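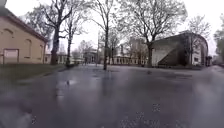 Wet asphalt with a shallow puddle, beside a brick building and a strip of grass.

How to Find and Mark Low Spots in an Asphalt Yard

Updated September 10, 2024

Rain shows you the shape of a pavement better than a straightedge does. A wet surface shines all over, so wait for the rain to stop before you start marking. What you want to find is the water that stays behind.

What you need

Chalk or a lumber crayon
A tape measure
A stiff broom
A ruler marked in eighths of an inch
A sketch of the yard on paper

Before the rain

Sweep the whole surface, including along the curb. Leaves and grit hold water and make a sound patch look low. Clear the drain grates. On the Hikisgate yard, which covers 2,000 square feet, sweeping is the longest part of the job.

After the rain

1. Wait one hour after the last drops. In cold weather wait two.

2. Walk the yard in straight lines, starting at the building wall and working outward. Look toward the light. Reflections of trees and rooflines are sharper in standing water than on a damp surface.

3. Put the ruler in the deepest part of each puddle and write the depth on your sketch.

4. Draw around the edge of the water. Chalk won't take on wet asphalt, so use the crayon there.

5. Measure from two fixed points, such as a building corner and a drain, to the middle of the puddle.

6. Check the curb. Water should run along it to the drain. If it sits against the grass, the soil may be higher than the pavement edge.

What to do with the results

Leave anything under a quarter inch alone and check it again in November. Deeper spots can be filled with a patching compound once the surface is fully dry. We use Sillex for small areas. Keep the sketch with the date on it and use the same two fixed points next time.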